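Home Guides Care Parts Contact

We use cookies to remember your settings. Accept or manage choices.

Kadard Worktable Guide
Section 2: Placing, leveling and first care

Read this section before you put any weight on the table. The card in the box says set-up takes a few minutes. Plan on an evening, and be suspicious of any floor you think is flat.

2.1 Placing the table

1. Carry the table with a second person. Lift from the legs, never from the top.
2. Set it down where you mean to use it. Dragging bends the feet.
3. Leave 900 mm clear on the side where you will stand. The Pristell catalog says 800 is enough. Try it with a chair behind you and see if you agree.

Note: Keep the table away from radiators. We have heard plenty of claims that sealed wood doesn't move with heat. It does.

2.2 Leveling

1. Loosen the locknut on each foot.
2. Lay a long spirit level across the top, then along it. A phone app is fine for hanging a picture – don't use one here.
3. Turn the low foot out until the bubble sits between the lines.
4. Press down on each corner in turn. If the table rocks, go back to step 2.
5. Tighten the locknuts and check again, as tightening nearly always shifts something.

Caution: Do not use folded cardboard under a foot. It packs down within weeks and you will blame the table.

2.3 Oiling the wood

The wood comes with one thin factory coat. The label calls this "ready to use," and we would not rely on it.

1. Wipe the wood with a damp cloth and let it dry overnight.
2. Rub in Llorente oil, part no. 2266, along the grain.
3. Wait 20 minutes, then wipe off everything that hasn't soaked in.
4. Repeat the next day.

Caution: Rags soaked in oil can catch fire on their own. Lay them flat outdoors to dry before you throw them out.
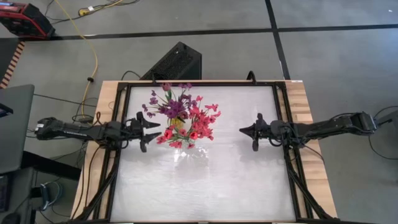
Once the second coat has dried, leave the wood alone for three days. Some sellers offer a spray that is meant to cut this to an hour. We tried two of them and both left a sticky film.

2.4 Routine care

- Wipe up water the same day.
- Skip polish, wax sprays and anything that promises to "feed" the wood.
- Check the locknuts every May, and again if the table has been moved.

Note: The Grotthorpe care kit fits this model, but it holds little beyond a cloth and a small bottle of the same oil. Check the price of each before you buy the set.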